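## 3. Materials and methods

### 3.1 Cloth

Four woven cotton cloths were used, coded by the name of the supplying mill or finishing route. Prelirer is a left-hand twill of ring-spun yarn, rope-dyed and unsanforised. Pestano is the same construction after sanforising. Darwish is a right-hand twill with an open-end weft, and Natard is a plain weave of lighter weight, included as a shirting reference. All four were taken from single rolls so that differences between dye lots would not enter the comparison. The first metre of each roll was discarded.

Specimens were cut with the long side parallel to the warp, at least one hand's width in from the selvedge. A second set was cut with the long side parallel to the weft. Edges were overlocked with polyester thread before washing, as earlier trials with raw edges lost enough yarn at the corners to disturb the marked distances. Reference marks were stitched in a contrasting thread. Ink marks had proved unreadable on the darker cloths after the third wash.

### 3.2 Washing and drying

Each specimen was washed 11 times at 60 °C in a front-loading machine with a fixed load, made up where needed with hemmed cotton ballast. Detergent was dosed by weight. No softener or bleach was added. Spin speed was held at 820 rpm throughout. After spinning, specimens were removed at once, shaken out by hand and dried flat on a mesh rack, with no tension applied in either direction.

Before each measurement the specimens were left overnight in the conditioning room. Distances between marks were read with a steel rule, three in the warp direction and three in the weft, and the mean was taken for each direction. Skew was read as the displacement of the lower edge from a line drawn square to the upper edge. The same operator took all readings for a given cloth.

### 3.3 Made-up garments

Flat specimens do not carry seams, and the seam is where much of the visible distortion in trousers and shirts begins. A total of 67 garments were therefore cut from the same rolls and sewn on a single line. Trousers were made with a felled inseam and a plain busked outseam; shirts had felled side seams throughout. Garments followed the washing schedule in Section 3.2, except that they were hung to dry from the waistband or the shoulder.

Twist in the trouser leg was taken as the distance the outseam had moved towards the front of the leg at the hem, divided by the leg length. For the shirts, the side seam was used in the same way. Garments with a broken stitch line at any point in the schedule were withdrawn, and their readings up to that point were not used.

## 4. Results

### 4.1 Shrinkage

Prelirer lost the most length, nearly all of it in the first two washes. The warp direction accounted for most of the change, as expected for a cloth woven under high warp tension and not relaxed afterwards. Pestano showed a small and steady loss with no clear break between early and late washes. Darwish fell between the two. Natard shrank by similar amounts in warp and weft, which agrees with its more even sett.

### 4.2 Twist

The two left-hand twill cloths twisted in the opposite direction to Darwish. Sanforising reduced shrinkage in Pestano but had little effect on twist, and the trouser legs in this cloth continued to move slowly after the length had settled. Twist was greater in garments than in flat specimens of the same cloth. Part of this difference may come from the hanging position during drying, and the present data do not allow the two causes to be separated.
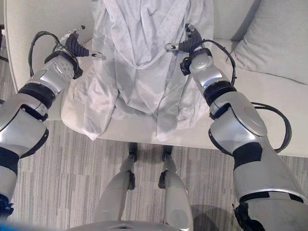

**Figure 4.** Light grey garment draped over a white sofa, with the lower hem hanging over the front of the seat cushion.

### 4.3 Seam pucker

Pucker was graded by eye against a set of photographic standards under a single overhead lamp. Grades fell by one step in most Prelirer garments after the first wash and did not change much after that. The felled seams were worse than the plain ones in every twill, the extra layers of cloth being held by two rows of thread that did not shrink at the same rate. In Natard the pucker was slight but easy to see, the cloth being lighter and the surface flat.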